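仿真单元维护记录：夹爪零位、腕部视角和接触参数

2021年5月31日
分类：机器人 / 仿真
标签：夹爪，双臂，标定，接触参数

Skokmont 是我们组里那套双臂仿真单元的名字，我接手之前已经跑了很久。前任是 Tùng Khương，他调去 Stesport 之后，配置文件、启动脚本和一本写得很简略的交接文档都留给了我。交接文档里关于夹爪的部分只有一句话：“零位如果漂了，先看 offset，再看网格。”我花了一阵子才明白这句话的意思，所以把过程写下来，主要给自己以后查，也给接下来要碰这套单元的人看。

先说毛病。右夹爪发闭合指令以后，两根手指合不到中间，总是偏向一侧。空夹的时候不明显，夹细的东西就会把物体推歪。左夹爪没有这个问题。遥操作的人反映说，右手抓东西要多试几次，我一开始以为是手柄映射的延迟，把映射滤波的参数来回改过，没有用，后来全部改回去了。

排查的顺序我现在固定成这样：先停掉控制器，只留物理引擎，把关节一个一个手动置位；再开控制器，不接手柄，用脚本发指令；最后才接手柄。之前我是反着来的，从手柄那一头往回找，每一层都有一点误差，看不出是谁的。

停掉控制器以后问题还在，说明和控制没有关系。右夹爪的两个手指关节在模型文件里是分开写的，一个主动，一个靠 mimic 跟随。主动关节的 offset 是零，跟随关节的 offset 里有一个很小的值。查提交记录，是有一次换手指模型的时候加进去的，当时新手指的原点和旧手指不在同一个地方，加这个值是为了补回来。后来手指网格又换过一次，原点已经改正了，offset 忘了删。交接文档里那句“先看 offset，再看网格”说的就是这件事，只是没写全：两个要一起看。

删掉 offset 以后，手指在中间合拢，空夹正常。到这里我以为修完了，提交，收工。

过了几天又有人来找，说夹爪张开的时候碰到东西会弹。这次和零位没关系，是碰撞网格。外观网格和碰撞网格是两套文件，外观换了新的，碰撞还用着旧的，旧手指比新手指宽一圈。画面里手指离物体还有空隙，引擎已经判定接触了。把碰撞显示打开，一眼就能看出来。平时大家都不开，因为开了以后画面很乱，帧率也低。

碰撞网格我没有直接用外观网格代替。外观网格是凹的，引擎会自动求凸包，求出来的形状把指间的空当也填掉一部分。我的做法是每根手指拆成几块简单的凸体，指尖单独一块，指根一块，内侧的接触面用薄盒子。薄盒子的厚度不要太小，太小的话快速闭合时会穿过去。Wikström 那边给过一个自动分解的脚本，我试了，分出来的块太碎，接触点跳来跳去，还是手工摆的稳。

接触参数也顺手整理了一遍。原来的配置里每个物体都有自己的摩擦和刚度，来源不明，有的明显是为了让某一次演示能跑通临时加的。我把它们都注释掉，换成全局默认值，再一个一个看哪些物体确实需要单独设。细长的、形状不规则的物体最麻烦，接触点少，稍微转一下就换到另一个面上。测试场景里的 DNA 双螺旋模型就属于这一类，骨架是两条绕在一起的管子，中间的横杆又细，夹的位置差一点，结果就差很多。我现在拿它当检查件用，它能夹稳，别的东西基本没有问题。

阻尼调大以后，夹住的抖动会变小，但是松开时物体会像粘在手指上一样慢慢滑下来。调小了松开很干脆，夹着的时候又抖。最后取的值偏小，宁可抖一点。抖动在数据里能看出来，粘手看不出来，后者更麻烦。

下面几张截图都是在同一次检查里存的，分别是空夹爪、房间全貌和夹爪对着双螺旋模型的时候。 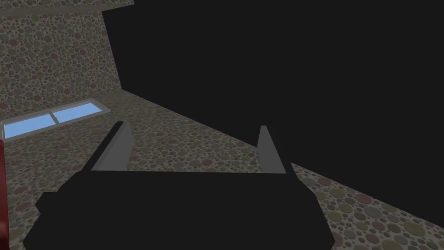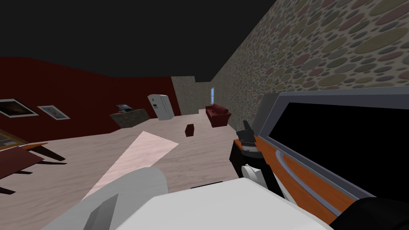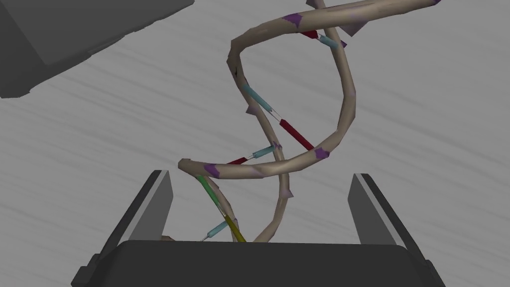

阅读时间：5 分钟

接着说视角的问题。第一张里夹爪前面有很大一块黑色平面，占掉了画面右上方的大部分。检查视角遇到这种情况，我会先看场景里夹爪附近有没有大的物体，再去怀疑渲染。同一次检查的第二张里，右夹爪就挨着一块大平板，浅灰色的厚边框，中间是黑的。腕部视角离物体很近的时候，画面很容易被占满，新来的同事经常把这个报成贴图丢失。贴图丢失的样子不一样，引擎找不到贴图会给一个默认材质，整个物体是均匀的浅色，换个角度还是那样。

判断办法很简单，把手臂往后退一点，再看一帧。能看到边缘和别的面，说明是离得太近；退了以后还是黑的，再查法线和光照。法线反了的面从背后看也可能是黑的，这种情况要进模型里翻面，不要在灯光上补。

墙和地面的纹理是随机换的，每次载入场景都可能不一样。第一张里墙面和地面是那种密密的圆点，近处的圆点大，远处的小，用这种纹理看深度反而方便。检查相机内参的时候我喜欢挑这样的纹理，圆点拉长得不对，多半是焦距或者画幅比例填错了。第三张背景上的纹理是浅灰的斜条纹，对检查帮助不大，不过前景的物体看得清楚。

随机纹理有一个坑。随机种子写在启动脚本里，不在场景文件里。如果只复制场景文件，到另一台机器上跑，墙面就和原来的不同，有人以为场景没加载对，重装了一遍环境。我现在把种子固定成 553，检查的时候都用它，采数据的时候再放开。这个数没有含义，是当时顺手敲的。

腕部相机的安装位姿也要查。它挂在手腕的坐标系下面，所以换夹爪模型的时候如果动了手腕的坐标系，相机会跟着走。我的检查标准是看夹爪底座在画面里的位置：像第三张那样，底座横在下边，两根手指从左右两侧往里斜着伸，物体在中间，基本就是对的。第一张里夹爪的位置和第三张不同，所以两张不能拿来直接比。以前我犯过这个错，拿不同视角的图互相对，对了一下午，最后发现根本不是同一个相机位姿。现在存图的时候会把位姿一起写进旁边的文本文件，格式随便，能查到就行。

第二张这样的全景视角主要用来看手臂和周围东西的关系。左臂从左下方伸进来，右夹爪在右边。我会确认手臂的自碰撞过滤有没有打开。过滤表也是手写的，相邻连杆要排除，隔一节的不要排除。之前有一版把整条手臂的自碰撞都关掉了，手臂能从自己身上穿过去，遥操作的人没有发现，录了不少不能用的轨迹。那批轨迹后来由 Stenberg 的同事用脚本筛过，留下来的不多。

全景里的地板上有一片浅粉色半透明的面，从手臂往前，越远越宽。第一次看到这类东西的人会问我是不是模型坏了。截图之前我没有去动显示选项，它对接触计算也没有影响，我拿关掉渲染以后的接触日志核对过。做检查时凡是半透明的面，都要到物理引擎那一侧确认它带不带碰撞体，单看画面判断不了。

修完以后跑了一次长测试，内容是反复张开、闭合，中间穿插抓放。脚本跑到大约 3739 步的时候报了一次穿透警告，位置在指尖那块凸体和接触薄盒子的交界处。查下来是两块之间留了缝，物体的棱正好卡进去。把薄盒子往指尖方向延长了一点，让两块重叠，警告就没有了。重叠会不会带来双重接触，我还没有仔细看，目前没发现异常。

整理一下改动过的文件，免得以后找不到：

夹爪模型文件，删掉跟随关节的 offset。
碰撞网格目录，旧的手指网格移到 old 下面，没有删除。
接触参数配置，物体单独的设置全部注释，双螺旋模型保留自己的一组。
启动脚本，增加固定种子的选项，默认关闭。
自碰撞过滤表，重新写了一遍，旧表留着备份。

日常维护也定了几条。换任何一个网格，外观和碰撞必须同时提交，提交说明里写清楚原点在哪里。改 offset 必须注明对应哪一版网格。接触参数不要为了某一次演示去改全局值，要改就在演示分支上改，演示结束分支可以留着，但是不合并。日志里的穿透警告不能直接屏蔽，哪怕只出现一次。

还有一件小事。夹爪开度在不同模块里的单位不统一，控制器用的是 0 到 1 的归一化值，模型文件里用米，遥操作那边又用手柄扳机的原始值。中间有 2 处转换，其中一处写死了最大开度，换夹爪以后没有更新，所以扳机松到底，夹爪其实没有完全张开。这个也改成从模型文件里读取了。改完以后遥操作的手感会变，用惯了旧映射的人需要重新适应一下，我已经在群里发过通知。

左夹爪目前没有动。它的碰撞网格也是旧版，只是零位没有问题，所以一直没人报。计划六月和右边一起换成新的凸体，换之前先把现在的行为录一遍，方便对比。Tùng Khương 说他那里还有一份更早的左夹爪模型，等他找到了发给我，到时候再补一篇。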